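# Handing a bench job to a two-arm cell without fooling yourself

October 14, 2020

Written for shift leads at Hatitham, after the first months at Trarnalbridge. The sales sheet promised 900 handovers a shift. Keep that number out of your planning until you have your own.

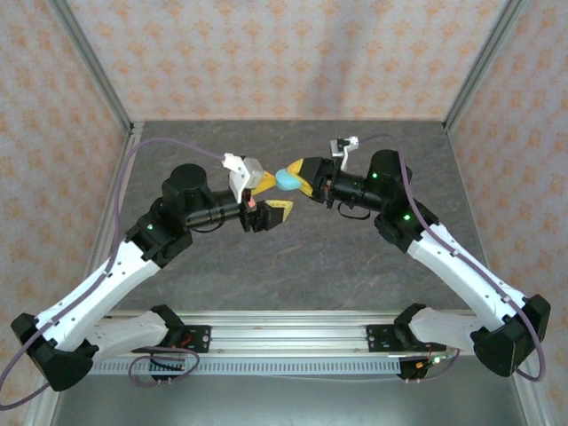 ## 1. Write down the job as people do it

Sit at the bench for a full shift before you touch any settings. Passing a part from one hand to the other looks like nothing, and a good packer does three other things during it: feels for a burr, turns the part right way up, notices that the tray is from the wrong batch. Put all of that on paper. Whatever you leave off the list will still need doing, and it will land on whoever stands closest.

## 2. Pick one part

Take the dullest part you have. At Trarnalbridge we started with four and spent most of August arguing about which one was causing the stops. Rafsan Thambiah had asked for a single part from the start, and he was right.

## 3. Check the meeting point

Run the pass at low speed with the guard closed.

- The receiving gripper should be open and lined up before the giving gripper gets there.
- The part should stay put while both grippers have it.
- Look at the cables at full reach and again with the arms folded. A loop that clears the rail in one pose may catch in the other.

Do 200 passes before you say anything to management. Log every stop, including the ones you cleared with a nudge. Those are the ones that go missing from reports.

## 4. Time the person too

Stundeo, our logging tool, records arm time only. Add a column for the operator: loading, clearing, wiping, waiting for a restart. In our first week that came to 90 minutes a shift, and none of it was in the business case.

## 5. Settle the job before the switch

Ask for these in writing:

1. Who may stop the cell, and whether a stop counts against them.
2. What grade the operator is on. "Minding" two arms pays less than packing at some sites, and I have yet to hear a decent argument for it.
3. Where the displaced packer goes, by name and by bench.

Radomír Lukáč on days got his answer to the third one five weeks after the cell went live. He spent those weeks on floor cover.

## 6. Keep the manual bench

Leave it set up, lit and stocked. The Sheikh line cleared theirs for pallet space and had to rebuild it. If you need the bench form, it is number 3161 in the shared folder. Fill in the old cycle time first, while the people who know it are still on the shift.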